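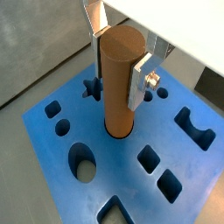 Villalobos shape boards back on the shelf

16 March 2020 -- Hostari has the blue foam shape-sorting boards in stock again, 72 of them. Twelve openings each: star, oval, rounded square, small circles and so on. Same board as before.

Limit of one per family for now, says Consuelo Ventura at the front desk. Preschool orders go thru Eustaquio Manríquez -- 60 already spoken for, so call first.

Missing pegs can be orderd separately. Pickup at the side door only this week.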